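Gripper Comparison Working Group – Minutes

This site uses cookies to remember your settings and to count visits. By continuing to browse you accept our cookie policy. Accept | Manage preferences

Present: Orhun Aksoy (chair), Tincuța Costache, Kirsty Sutcliffe, Duygu Güler (minutes)
Apologies: Melahat Uysal

1. Minutes of the previous meeting

Accepted with one correction. Under item 4 the controller was given as the Jara unit on both arms. At that time the left arm was still on the old Gondlow controller. Duygu has amended the file copy.

2. Purpose of the current trials

Orhun restated the scope. The group is to recommend one finger set for two-arm work on light folding structures made of fabric and thin poles. The two candidates are the Lillemeo parallel jaw and the Memgate jaw with the longer finger. Both run under the Jara controller. Arm selection is closed and will not be reopened here.

Tincuța asked that the umbrella be kept as a test object for both candidates, as it has fabric, ribs and a pole in one item and gives the arms something to hold from two sides. 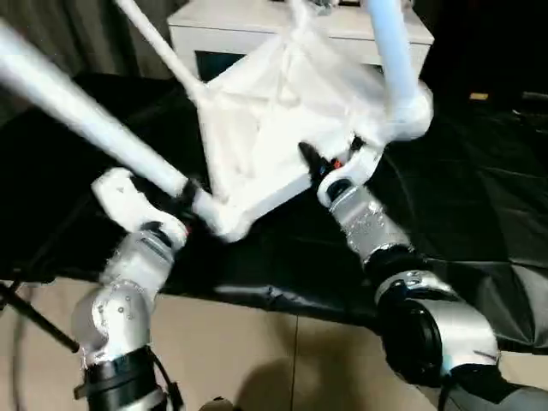
Lillemeo workshop, Mon 19 October

3. Report on the umbrella task

Kirsty reported. Each candidate was given 50 attempts from a partially collapsed start. An attempt was scored as complete if both grippers held the object for the full 40 seconds without a regrasp. The Memgate jaw completed more attempts than the Lillemeo jaw. The difference came almost entirely from the right arm, which has to take hold near the corner of the canopy. With the shorter Lillemeo finger, the housing touches the fabric before the jaw has closed – the controller then reads contact and stops early.

Orhun asked whether the contact threshold had been the same for both. Kirsty confirmed that it had. She does not want separate thresholds in the comparison, though she accepts that a production setup would tune them.

Duygu noted that the black covering on the work area gives glossy reflections in the head camera view, and that white objects are easy to segment against it but their shaded folds are not. It was agreed to leave the covering as it is until both candidates are finished. Changing it midway would spoil the comparison.

4. Wrist cameras

Tincuța reported on close-range viewing. The wrist camera is fixed focus. When a large white object comes near the lens it takes up most of the middle of the view, its edges go soft, and the floor and background are left at the sides. The pose estimate depends on those edges. She measured the drop in estimate quality against distance and found that it becomes unusable inside 115 mm.

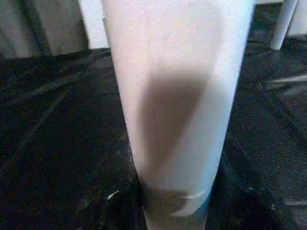

She has two remedies in mind. The first is to stop using the wrist estimate inside that distance and hold the last good value from the head camera. The second is a shorter-focus lens, which would need a new mount and a fresh calibration of both wrists. The first costs nothing except some drift during the final approach.

Kirsty was in favor of the first for the present round. She pointed out that exposure is a second problem. The dark floor pulls the automatic exposure up and pale surfaces lose their detail. Fixed exposure should be tried before any lens is ordered.

Orhun agreed. The lens question is deferred until fixed exposure results are available. Melahat had sent a written comment supporting the lens change, and this is filed with the papers.

5. Pole and frame task

Kirsty reported on the white folding frame. One gripper works at the fabric panels while the other holds a long pole near its base. Gripping near the base keeps the load on the jaw small in theory, but any rotation at the wrist is multiplied along the length of the pole. At the default wrist speed the far end moves fast enough to blur in the head camera. Tracking is then lost for several images in a row.

The Gondlow controller had a wrist speed limit that could be set separately. On the Jara controller the limit applies to the whole arm, so slowing the wrist slows the approach as well. Tincuța has asked Jara whether a per-joint limit is available and has had no reply. Until then the whole-arm limit will be used on this task for both candidates.

Orhun asked that blur be logged as a tracking fault and kept out of the grip scores. Agreed.

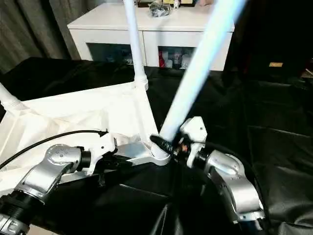 6. Actions

Kirsty – repeat the umbrella attempts with fixed exposure, both candidates, thresholds unchanged.
Tincuța – write the head camera fallback and test it at 3 approach speeds. Chase Jara on the per-joint limit.
Duygu – add a separate column for tracking faults to the log sheet and move the existing entries across.
Melahat – obtain a price for the shorter-focus lens, no order to be placed.
Orhun – ask Memgate for a drawing of the longer finger with tolerances.

7. Any other business

Cable routing on the left arm was raised by Duygu. The present loop is long enough for the full reach but hangs low at the elbow. Kirsty will fit a second clip before the next session.

The date of the next meeting will be set when the fixed exposure results are in.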